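The Counter Report: Do You Need Both?

Every year around this time I get mail from readers who have decided that one appliance is going to replace three others. This year's candidate is the toaster oven, and the claim, repeated in every sales email I receive, is that once you own one you can give your pop-up toaster away. I have been hearing this for long enough to want to see some toast first.

So I used both for a couple of weeks, same loaf, same butter, same impatient household. The toaster oven takes longer to get going and browns the top of the slice well before it gets to the underside. You can flip the bread, of course, but then you are standing there minding toast at six in the morning. The pop-up did two slices while I ground the coffee, and did them evenly. It can't melt cheese or warm up a slice of pizza, and I have never asked it to.

Kenneth Talavera, who edits this newsletter and pays for my bread, thinks I am being unfair. He cooks for one and says his Morwood oven handles everything, toast included. Fine. He also eats toast I would send back.

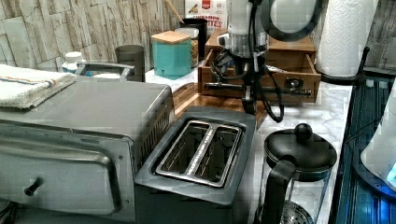 Can you keep a folded towel on top of a toaster oven?
Only while it's off and cool. The top gets hot in use, so move the towel before you switch on, and keep it away from the door and the vents.

My bigger complaint is with the people who sell counter storage. A wooden box with a little drawer is a pleasant thing to own, and I like a place for pens and rubber bands as much as anyone. But the catalogs would have you believe a box makes room. It takes up room. If you already have a toaster oven, a pop-up toaster and a French press out, an organizer is a fourth object, and you should be able to say what goes in it before you buy it. The Grirnholm one I was sent to try costs $42 and spent most of its stay holding takeout menus.

The French press I will defend. It has no cord, it rinses out, and it can go in a cupboard when you want the space back. I can't say that for much else I've been mailed.

My advice is to put one appliance in a closet until December and see if you miss it. If you don't, you know which one to give away. Mine was the toaster oven, and I lasted until the first leftover pizza.

Janelle Belmonte

Comments

Edvin Kvam: I've had an oven and a pop-up side by side for years. The oven does dinner and the toaster does breakfast. Never saw the problem.

Wilfredo Macapagal: What setting did you use on the oven? Mine does both sides fine if I move the rack up one notch.

Janelle Belmonte: Medium, middle rack. I'll try the notch but I'm not promising anything.

Zbigniew Wieczorek: Takeout menus are a perfectly good use of a box.

Recent items
Is a Bread Box Worth the Space?
French Press Grounds and Your Kitchen Drain
Crumb Trays: How Often Is Often Enough?
Letters: The Great Butter Dish Argument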